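4.2 Drawer tasks with the Kadent kit

We turn now to the part of the Kadent kit that cost us the most time, the household furniture pack. The kit is sold by Vonari as a complete bench for teaching an arm simple jobs around the home. You get the arm mount, the head camera, the recording software (called Flosby in the menus, for reasons the manual doesn't go into) and a booklet of task cards. Furniture is not in the box. The booklet gives a range of heights and widths and leaves the rest to the buyer.

We bought a bedside cabinet which fell inside the range. Two drawers, open shelf above them, bar handles. The top is shinier than we would have chosen. The booklet says nothing on surface finish at all, and we think it should, see 4.4.

Three of the task cards were used here. Card A, open the lower drawer. Card B, put an item from the top into the drawer. Card C, close the drawer again. Cards can be run singly or chained, and chaining is what most buyers will want it for. All scoring was done by Dilruba Debnath from the head camera recordings and not from the software's own success flag, which we had stopped trusting by then. The flag only looks at joint positions. If the gripper ends up in the right place it says success, drawer or no drawer.

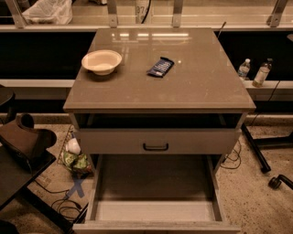
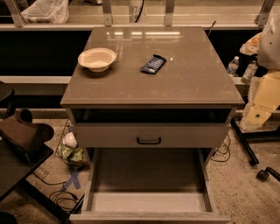
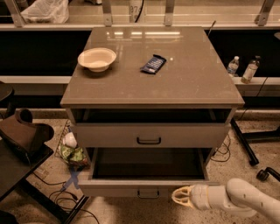 Figure 3. Head camera views of the cabinet with the lower drawer open and the bowl and wrapped bar on top. The gripper is in view in the last of the three.

Over the whole trial we logged 2,721 attempts, of which 295 were thrown out before scoring. Most of the discards were operator error on our side — wrong card loaded, recording started late, that sort of thing. The remainder were dropped frames, and these got fewer after the January software update but never went away. We did not try to repair any recording by hand. A run with a gap in it was discarded whole.

Opening the drawer was the easy part. The bar handle suits the gripper and once the approach height had been set the arm found it again without fuss. Setting the height is another matter. The set-up screen asks for it in steps that are too coarse for a handle this slim, and we ended up typing the value into the settings file, which the manual tells you not to do. Support at Vonari answered within the day and told us to do it anyway.

Card B was mixed. A bowl and a wrapped bar are very different things to pick up and the kit treats them the same unless told otherwise. The bar lies flat and the fingers have to come in low, so low that they brush the surface. With the default grip the bar was often pushed along and not lifted. Switching to the "thin item" preset helped a good deal. For the bowl we took it by the rim, which worked, but the booklet shows a grip from above around the whole bowl and this never did for us with a rim of that width. A smaller bowl might be fine. We didnt test one.

Closing was worse than opening, against what we expected. The arm pushes at a single point on the front panel, and if that point is off to one side the drawer skews on its runners and stops short. The booklet's advice is to push near the handle. Fair enough, but the card as supplied pushes wherever the last opening move finished. We moved the point by hand and saved it as our own card. It ought to ship that way.

A word on the rest of the bench. Several cards assume a bare room with plain walls. Ours was a working room with a long counter behind the cabinet and cables on the floor, and we left it so on purpose, as a buyer's room is more likely to look like ours than like the one in the booklet. The older Bepari kit, which we reviewed under the same conditions, asked for a cloth screen behind the furniture. Kadent does not ask for one and we did not use one.

Set-up of the furniture pack from unpacking to first scored run took us 11 days, three of them spent waiting for a replacement mount bolt. The booklet promises an afternoon. A team who already knows the arm would be quicker than we were, but we dont see how anyone gets it done in an afternoon with the height steps as they are.

Results by card are in the next section, with the thin item runs listed seperately.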